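Accueil | Nouvelles | Auteurs | Archives
Imprimer | Envoyer par e-mail
Rubrique : Fictions courtes

L'inventaire de Potville

La succession comprenait 1 022 articles. Filipa Serrano avait reçu le registre, un mètre ruban et une liste d'abréviations établie par l'étude Grarkel. La liste prévoyait « b.e. » pour bon état, « e.m. » pour état moyen, et rien pour les objets dont l'état ne se discutait pas.

Elle procéda pièce par pièce, dans le sens des aiguilles d'une montre. Le salon fut clos à l'article 600. Le couloir ne contenait que des patères et un baromètre arrêté, inscrits sous un seul numéro. À l'article 700, elle atteignit la cuisine, où Duarte Bastos l'attendait avec les étiquettes.

- Le contenu périssable est exclu, dit-il.
- Je sais lire l'annexe.

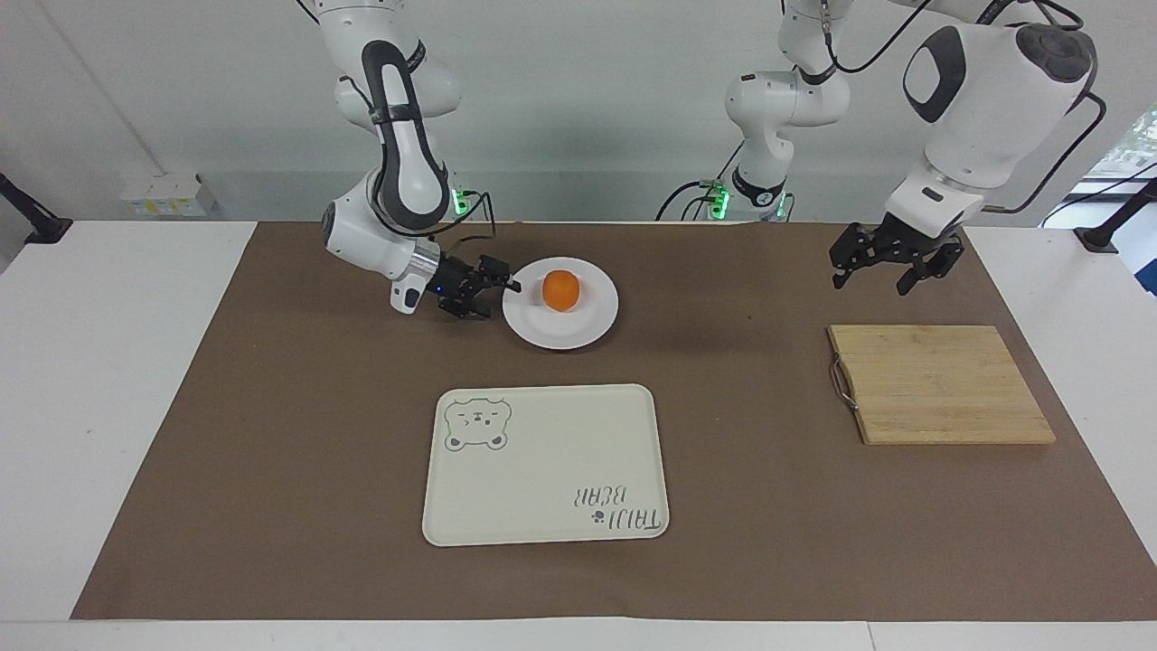 Le registre imposait une ligne par objet et une colonne par critère : matière, forme, usage, valeur. Filipa commença par la vaisselle. La colonne des valeurs resta vide, conformément à l'usage de l'étude, qui la remplissait en fin de semaine. Assiette, ronde, blanche. Planche à découper, bambou, poignée métallique courbe sur un côté. Plateau crème, rectangulaire, angles arrondis, tête d'ours dessinée en gris dans un coin. Elle hésita sur les yeux de l'ours, fermés ou plissés, et n'écrivit ni l'un ni l'autre. Restait l'orange, posée seule sur l'assiette. L'annexe l'excluait. L'assiette, en revanche, devait être décrite avec ce qu'elle portait - article 14 de la même annexe.

Duarte relut les deux dispositions. Elles avaient été signées le même jour par Abílio Sampaio, de la même encre.

- On peut téléphoner à Sampaio.
- Il répondra par courrier.

Elle traça un renvoi après le mot « blanche » et nota en marge : « supporte un fruit, non évalué ». Puis elle data la page, 13 avril 2022, et la fit parapher. Duarte colla l'étiquette sur le bord de l'assiette, sans déplacer l'orange.

Il restait les tiroirs. Le premier était fermé à clé, et la clé figurait déjà au salon, sous un numéro que Filipa dut rechercher dans les pages précédentes.

Imprimer | Envoyer par e-mail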